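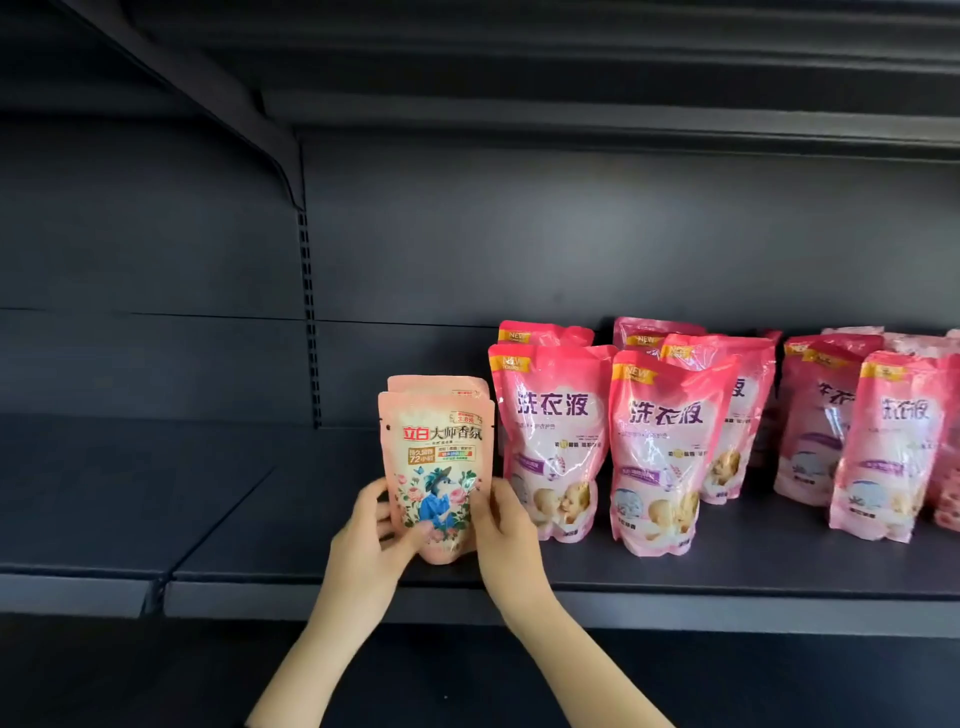
Peach pouch up front, 3.8元 on the sticker, baby-face detergent alongside.

Laundry aisle, 16/09/2024

Supermarket packaging always seems to think it can get away with something. Laundry is the worst offender. Every colour on this lot is some shade of pink, and I'm meant to believe each one does a different job. Trinh Nông read the labels for me and was kinder about them than I am.

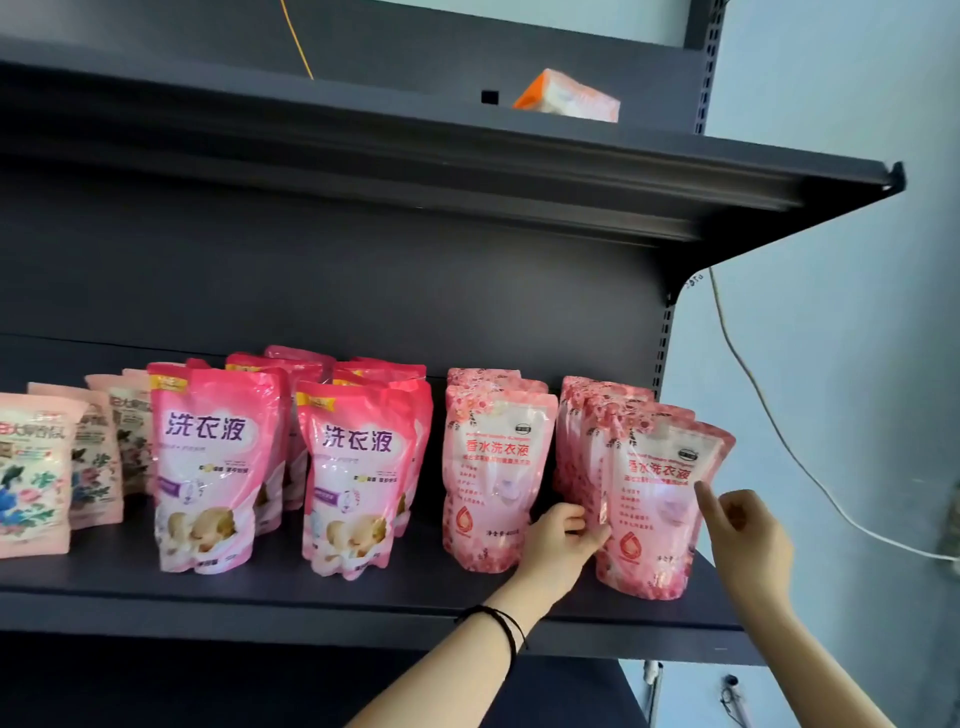

Refill bags are sold as the sensible choice, and I've yet to be convinced. They slump, they dribble when you pour, and the last 10 mL never comes out. Flowers don't help. The title in red, 香水洗衣液, is perfume laundry liquid, so at least we know what the money goes on. I'd favour plain detergent and an open window.

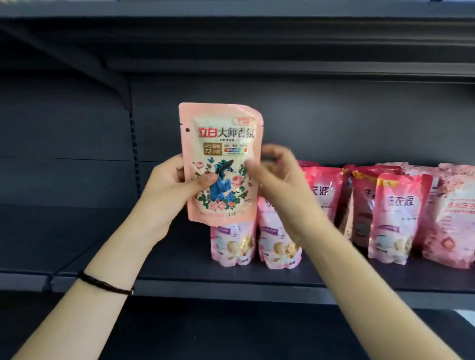
Then there's the matter of 72 hours. Lasting fragrance, says the badge, with no word on whether that means in a drawer or on a person catching a bus in September. Vega Bermúdez swears by scented wash and reckons I've lost my sense of smell. Possibly. My towels are fine.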